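Teresa Nowicki had the dumplings on at four, and by half past she knew there would not be enough.

She had planned for eight. Lucian Rusu had called at noon to say his cousin was in town, and the cousin had a wife, and the wife had brought her mother. That made eleven. The dough in the bowl was the last of the flour.

"You could make soup first," Lucian said. He was sitting at the kitchen table peeling an onion badly, taking off two good layers with the skin. "People fill up on soup."

"Soup out of what?"

He looked around. There was half a cabbage, a jar of beans, and the end of a smoked sausage that Bogdan Onu had carried back from Hotia in his coat pocket.

"That," he said.

She cut the sausage small and put it in the big pot with no oil. It gave off enough fat on its own. When the edges were brown she added the onion, what was left of it, and a spoon of paprika, and then took the pot off the heat so the paprika wouldn't scorch. Her grandmother had done it that way. Her grandmother had also salted everything twice, once for the cook and once for the guests, and Teresa had spent years learning not to.

The beans went in with their liquid. The cabbage she sliced as thin as she could with the short knife.

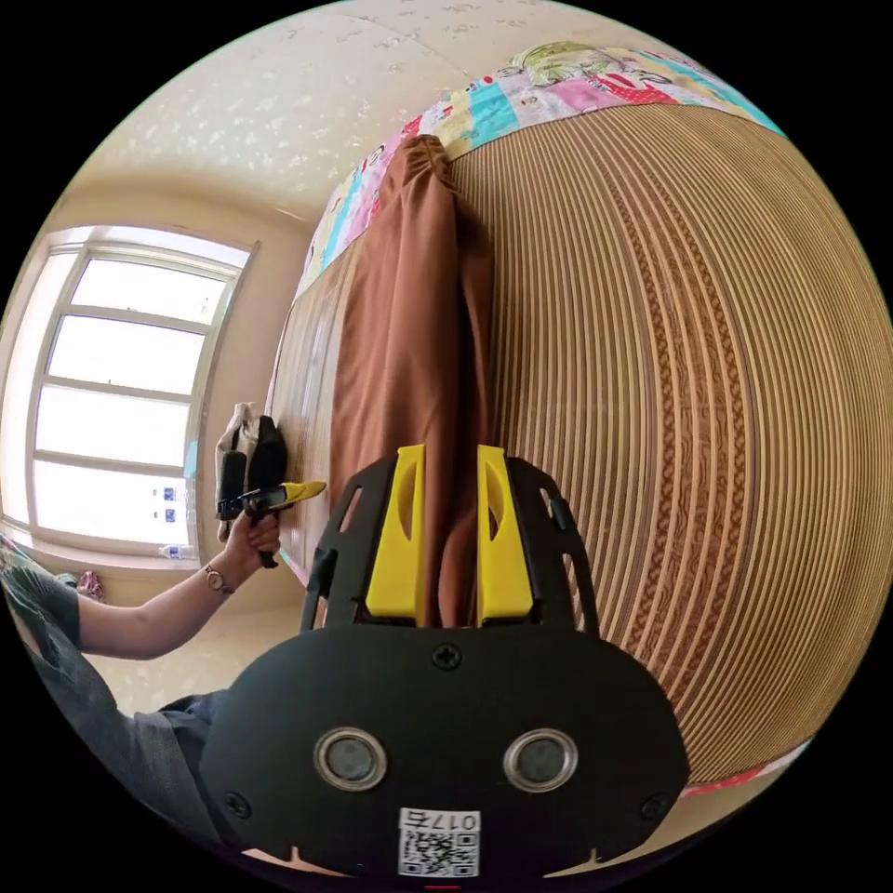

Bogdan came in at five without knocking and lifted the lid.

"Is that my sausage?"

"It was."

"I was saving that."

"In my refrigerator," she said.

He thought about this and put the lid back. Then he washed his hands and started pinching dumplings closed. He was faster than she was -- he had worked two winters in the kitchen of the hotel in Husar, where they sent out 510 of them on a slow night -- and he didn't talk while he did it. Lucian moved on to the bread. He cut it thick on one end and thin on the other, and Teresa turned the thin ends to the inside of the basket.

At six she tasted the soup. It was flat. She added vinegar, tasted it again, and added a little more. Bogdan held out his hand for the spoon.

"Dill," he said.

"There isn't any."

"Lacey Naylor has it growing on her steps."

"Lacey Naylor isn't speaking to me."

"She doesn't have to speak," Bogdan said. "It's dill."

Teresa took the scissors and went down. The light was on in the downstairs kitchen and the door was open for the heat. Lacey was at the sink with her back to the street. She turned when she heard the gate.

They looked at each other for a while. Something was frying in there, fish maybe.

"How many have you got up there?" Lacey asked.

"Eleven."

"Take from the back pot, then. The front one's gone to seed."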